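Prurasik Brings Two-Arm Robot Stations to Its Resden Returns Center

Employees move to inspection and repair roles; no positions cut under the plan

RESDEN, 15/08/2022 – Prurasik, a distributor of bath toys, garden goods and household tools, today announced that it will install two-arm robot stations at its returns center in Resden. The first stations will enter daily use in September, following a trial at the company's workshop in Prekbridge.

The Resden center receives mixed goods that customers and stores have sent back. Each item must be taken out of its packaging, checked, cleaned where needed and sorted for resale, repair or recycling. Until now every one of these steps has been done by hand, often by employees who stand at a sink or a bench for a full shift.

Under the new arrangement, the robot stations will take over a share of the lifting, rinsing and sorting. Employees will decide what happens to each item, carry out repairs and oversee the stations. Of the 200 people who work at the center, 72 will receive paid training before the change takes effect. The training covers safe work beside the arms, basic upkeep of the grippers and the steps for stopping a station and starting it again.

"Our people told us which parts of the job wore them out, and we began with those," said Donal Daly, Director of Operations at Prurasik. "Wet work came up in nearly every conversation. Hands in water all day, the same reach over the same tub. We want that time to go to inspection and repair, where experience counts."

The stations were planned with Bianchini, an engineering firm that has worked with Prurasik on its packing lines. During the trial, the two companies assembled a list of 738 items that pass through Resden on a regular basis and grouped them by how they must be held. Small floating toys proved to be among the harder groups. They drift when touched, and a grip that suits a stiff plastic bucket can slide off them.
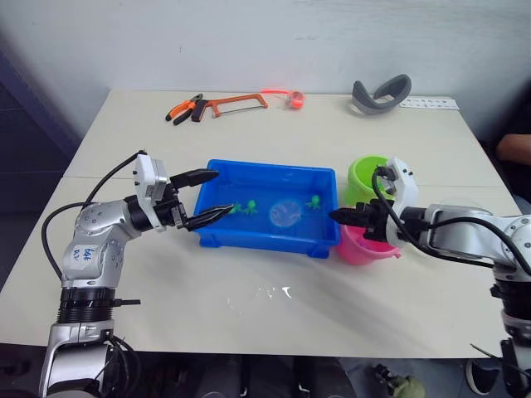

Hand tools were placed in a separate group. Pliers and saws will continue to be checked by employees at Resden, and the company has no plan to change this during the first year. Items with cords or straps will also stay with staff until further tests have been completed.

Prurasik has agreed with employee representatives that no position at the center will be cut as a result of the program. Pay grades will be kept for those who change roles, and employees who complete the training may apply for the new post of station lead. Shift times will remain as they are.

"A station lead needs to know the goods first and the machine second," Daly said. "That is why we are filling these posts from the floor."

The company expects the stations to handle over 500 items per shift once all of them are running. Results will be shared with employees at regular site meetings, and any further stations will be discussed there before an order is placed.

About Prurasik
Prurasik supplies toys, garden goods and hand tools to independent stores. Its returns center is located in Resden and its workshop in Prekbridge.

Media contact
Prurasik Press Office, Resden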